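Teaching the arm to do laundry, one shirt at a time

By Auður Vídalín
July

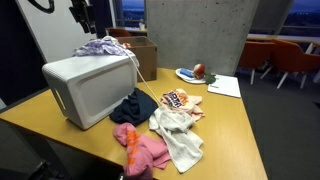 Arnar Egilsson wants it messy. That's the first thing he tells me, before coffee, before I've got my coat off. "If every shirt starts out flat the thing learns flat shirts. Who has flat shirts?"

He runs collection at Tikness. Small company, 7 people, one product in the works, called Lolon. The job sounds simple. A person steers the arm through a chore, the arm's movements and the video get saved, and then you do it again. And again. The count when I visited was 2520 saved runs. Of those, 705 are marked bad.

Bad how? "Dropped it. Grabbed two things at once. Operator sneezed," Egilsson says. They keep the bad ones, in a separate folder. He thinks they'll be useful later, his colleague doesn't.

The colleague is Pui-shan Tsao, who does most of the steering. She came from Konen, where she spent two years moving boxes with a much bigger machine. Cloth is worse, she says. "A box is where you left it. A towel, you touch one corner and the whole thing is a new shape."

So what makes a good run? Slow hands, mostly. No stopping to think halfway, because the model picks up the pauses too. "We had a week where it just hovered," Tsao says. "Over everything. That was me! I was hovering."

They change the table between runs. Towel, T-shirt, something pink, the white basket turned a different way. Dishes get mixed in, a plate with a sponge, an apple. Evening light counts as a change as well, and they're often still at it when the windows go dark. Shifts are six runs and then a break, Tsao's rule, her wrists gave out in the spring.

I ask when it will fold a shirt by itself. Egilsson laughs, a bit too long. "Into the basket first. Folding, ask me next year."

Tsao is allready resetting the table. She picks up a shirt and lets go of it from shoulder height, doesnt look where it lands.

Comments (3)

Minoru Nomura
Keep the bad runs. We threw ours out at Kragh and ended up recording them all over again.

tablecloth88
can it do socks

P. Lind
Would have liked more on how they label a run as bad. Who decides, the operator or someone else?

Contact | Copyright, all rights reserved | Back to top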